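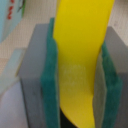 Home > Cleaning > Kitchen > How to Clean Scuffed Yellow Plastic

Print this page | E-mail to a friend

I have a soft spot for yellow in the kitchen. My mother had a yellow colander, a yellow dish rack and a set of yellow scoops, and when I set up my own place I went straight out and bought the same sort of thing. Yellow plastic is cheerful on a gray morning. It is also a terrible tattletale, and every scuff, every bit of chalky film and every smear of spaghetti sauce shows up on it sooner or later. I have been looking after mine for 16 years now, and I'd like to pass along the way I do it, which is gentle and cheap and only asks you to be a little patient.

What you'll need

A dishpan or a clean sink
Warm water and plain dish soap
Baking soda
White vinegar
Two soft cloths, one for washing and one for drying
An old toothbrush

First, find out what you're dealing with

Before you get anything wet, take the piece over to a window and tip it back and forth. A pale, dusty patch can be two quite different things. It may be a film sitting on top (hard water, dried soap, flour that got damp and stuck), or it may be the plastic itself, rubbed dull. Wet one fingertip and rub a small spot, then let it dry completely. Film will usually thin out or smear a little. A scuff disappears while it's wet and then comes right back, which fooled me for years!

If it's film

Fill the dishpan with warm water and a good squirt of soap and let the piece soak for 20 minutes. Go have your coffee. When you come back, wipe along the length of it with the soft cloth, following any curves, and use the toothbrush wherever it bends and the cloth won't reach. If there's still a chalky look, mix equal parts vinegar and water, lay a cloth soaked in it over the patch for ten minutes, and rinse well.

If it's a scuff

Stir a spoonful of baking soda with just enough water to make a paste like cake frosting. Rub it on with a damp cloth in small circles, very lightly, and stop to rinse and look every minute or so. You won't get a deep scratch out this way, but a light scuff will often soften until you'd have to hunt for it.

A word about green scouring pads. I love them for roasting pans and I keep a stack under my sink, but they can put fine scratches in smooth plastic and take the sheen right off. I learned that on a favorite scoop, and it has never looked the same.

Drying and putting away

Dry each piece with the second cloth, going right into the curves where drops like to sit. I keep mine in a cupboard away from the window, with a dish towel between anything that rubs together. My baking soda was 99 cents a box the last time I bought it, and one box sees me through a good many scoops.

Print this page | E-mail to a friend

Home | Cleaning | Laundry | Pantry | Contact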